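**Does a tidy desk help you study? Project report, draft handed in to Adhiambo Nyaga in March**

The poster in our study hall says that clutter "steals your focus." It gives no source. I wanted to know if it was true, and I began with doubts, so keep that in mind.

## What we did

Zawadi Lema and I asked 50 students to read a passage of 1054 words and answer questions on it. Half read at a cleared table. The other half read at a table we had covered with papers, cups and cables. Each person got 15 minutes.

The cleared-table group scored 2 points higher on average. Zawadi thinks this counts as a result. I don't. One very good reader in the other group could have closed the gap, and we let people pick their own time slot, so the early risers mostly ended up at the clean table.

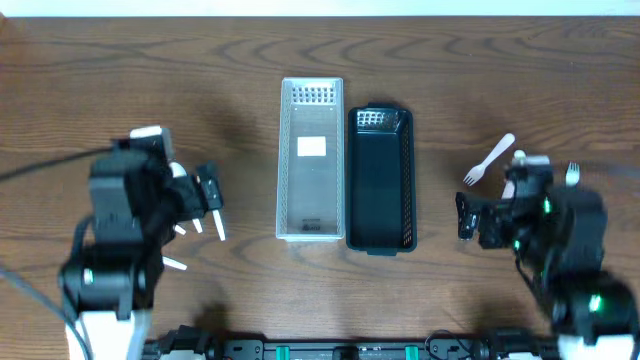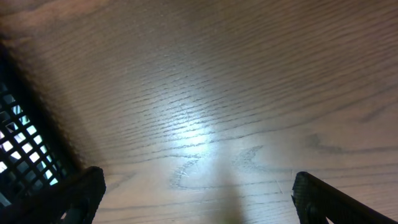 Fermín Iturra

## What I don't trust

We never asked anyone if they liked a tidy desk to begin with. A person who hates mess will be bothered by it, and a person who lives in it may not notice. Our form had a box for "comments," and most people left it blank.

The articles we found were not much better. Several were written by people selling storage, and one tested typing speed and then talked about "learning" for three pages.

I also think we made the messy table too messy. Real clutter builds up slowly and you know where things are in it. Ours was a pile of strangers' stuff.

## If someone repeats this

Use the same readers at both tables, on different passages, and assign the time slots by draw. Ebony Kereama has the answer sheets.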